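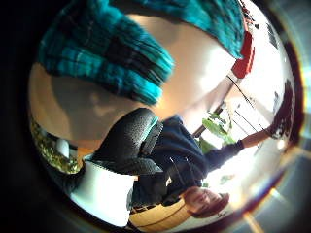

Turquoise and black sleeve, navy hoodie: cable day in the back office.

The Great Untangling, Part One

Back in October we promised to sort out the cables at Terkby House before the new year. The new year came anyway. We have now made a start, if getting everything into the open where it can be looked at counts as a start, and for the purposes of this newsletter it does.

The inventory says we own 13 power adapters. It says nothing about what they power. One sheet lists a Kuhlmann charger for a Kuhlmann device that left the building 10 years ago, and the charger has been carefully stored ever since in case it comes home.

Black cable is the trouble. Black cable loops around other black cable, and whoever decided that every cord in the world should be the same color never had to pull on one end and guess.

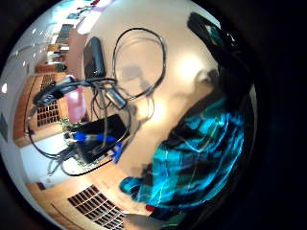 What Happens Next

Anything you can name, you can keep. Write the name on a tag and tie it to the plug end, please, as a tag in the middle of a cord helps no one. Tags are in the Pillisow tin by the copier.

Unclaimed cords go to the recycling drop on Clillance Road. Please don't rescue them on the way out.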